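Housekeeping Operations, Unit 6
Laying the Table in Small Guest Houses
Handout for the second-year group, prepared by Vichien Onsri

Please read this handout before the practical. In Unit 5 we spoke about breakfast stock and storage. Now we come to the table itself, and to the question of how much work one cover should need.

6.1 What is a cover?

A cover is the complete set of things that one guest needs at the table: plate, cutlery, glass, napkin, and the mat if the house uses mats. The word is also used for the guest. When the manager says "we had 79 covers," she means that 79 people ate. In your written work please make clear which meaning you use, as I have seen good calculations spoiled by this small confusion.

6.2 The order of laying

Most houses lay from the largest thing to the smallest. First the cloth or the mat, then the plate, then the cutlery, and glasses last. The plate gives the center of the cover, and everything else is measured from it. If you lay the cutlery first, you will often move it again when the plate arrives.

In the common American setting the fork is on the left, the knife on the right with the blade turned to the plate, and the spoon outside the knife. Some houses have their own custom. A house custom is not a mistake, but it must be the same at every table, and it should be written down for new staff.

6.3 The case of Dunthorpe

Dunthorpe is a guest house with one dining room and two servings in the morning. Before the change, each worker carried cutlery from the kitchen drawer by hand and made many walks. After the change, the cutlery went straight from drying into small caddies, and one caddy was carried to each table. The owner recorded 136 covers in the first week of April and 1,061 covers over the full season. She kept the caddies afterward, but she told me that the new method was slower on the first mornings – the staff had to learn where the caddies were stored.

Notice that the number of covers does not tell us the time per cover. For this you need the hours of work as well. We will do this calculation together in class, so bring the time sheet from Unit 4.

6.4 Handling

Hold cutlery by the handle, never by the tines or the blade. Hold a plate by the edge, with the thumb flat on the rim. A piece that has fallen on the floor goes back to be washed, also when it looks clean. Wooden handles need more care than steel ones: do not leave them in water overnight, and dry them before they are put away.

6.5 Reading and tasks

Read the chapter by Szilágyi on dining room routines in the course reader. The part about banquet service can be left out.

Task A. Draw the cover that is used in a house you know. Mark the distance from the edge of the table to the plate.

Task B. Write a laying instruction for a new worker, one page at most. Use short sentences. Give it to a classmate from another group and let them follow it without your help – then correct the text where they stopped or asked something.

Both tasks are handed in together, on paper, at the start of the practical. Late work goes in my box beside the linen room.

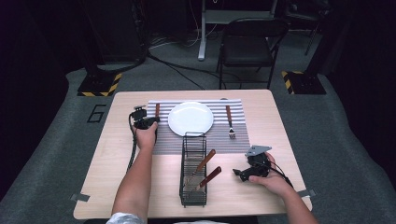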